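Two Arms, One Table: What Went Wrong With Our Sorting Cell

Progress report, second-year automation project
Qianru Du and Raimonds Adomaitis

Our project is called Katov, and we still love it, even after the month we've had! The goal is simple to say and hard to do. Two arms share a table, pick up ordinary household things and pass them along to wherever they belong. Most of our report last term covered grip planning. This one is about the fault that stopped us cold in July, how we chased it, and what we changed.

Over the month we logged 2,453 pick attempts. Of those, 156 ended in what we call a silent stall: the arm stops partway through a move, the fingers stay where they are, and the controller reports that everything is fine. No error code, no warning light, no beep. The first one came at 4:40 in the afternoon and we assumed one of us had hit pause. (We each blamed the other for a good ten minutes.) 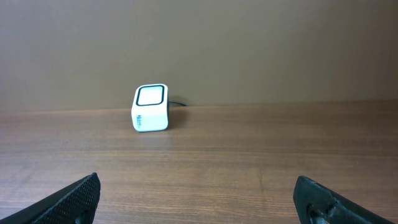 Our first theory was cabling. Raimonds had rerouted a few leads the week before, and a snag seemed the obvious culprit, so we went over every loose wire we could reach. We even moved things around so the arm could make approach moves with nothing to pick up. The wrist view was a great help with this, as the thin black cable behind the white device at the back of the table is easy to follow along the wall, and we could check it between runs without leaning over the arms. Cabling was innocent. The stalls carried on at the same rate.

Next we looked at the objects. Soft things are horrible to grip and wonderful to learn from! A bag changes shape every time you let go of it, and our planner kept recalculating its grasp point as the film moved.
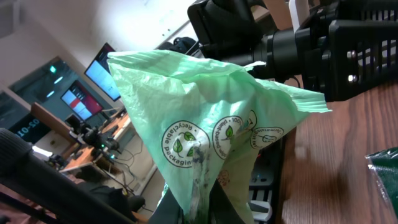

That recalculating gave us our first real clue. When Qianru plotted the stalls against planner activity, they bunched up wherever the planner had sent a lot of corrections in a short burst. We read through 2,325 lines of log for one afternoon's work, and just before each stall the message queue had filled and a motion command had been dropped. The arm was waiting for an instruction that no longer existed. The controller counted waiting as a healthy state, so it kept reporting green.

We were thrilled to find it and then a bit sick about it. A stalled arm looks parked. If you reach in to straighten something and the queue clears, it can move with your hand in the way. We had both been reaching in for weeks. We stopped all runs that evening, wrote it up for our supervisor, and didn't power the arms again until the rules below were on the wall.
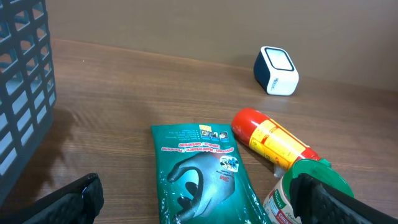 Page last changed: July, 9:15 am

New rules for the cell

Hands stay off the table unless the stop button is pressed in. A pause in the software doesn't count.
One person runs, one person watches the arms and not the screen.
Any stall longer than two seconds is treated as a fault and logged by hand.

The software fix

We added a watchdog that expects a fresh command or an explicit "hold" at all times. If it gets neither, it cuts the motion and demands a manual reset. We also capped how often the planner may send corrections, which made the bag grasps slower but much calmer to watch.

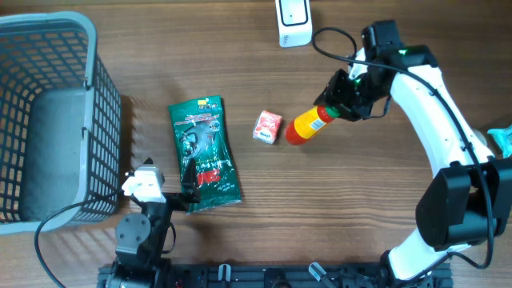
Testing had to cover both arms, because a dropped command to one could leave the other working in the same space. We set up mixed layouts with hard and soft items together and tried to flood the queue on purpose. Bottles became our favourite test piece. A grip like the one on the green cap, with the red bottle lying on its side, puts the fingers at one end of a long object, and any hesitation partway through a lift is easy to spot. The smaller black arm was given its own watchdog too.

We ran 804 attempts with the fix in place and had no silent stalls. The watchdog did trip on some of them, always during flooding, and each time it asked for a reset as it should.

Still to do: find out why the queue is so small in the first place, and rewrite the status light so that waiting and working are different colours. Raimonds wants amber. Qianru is holding out for purple.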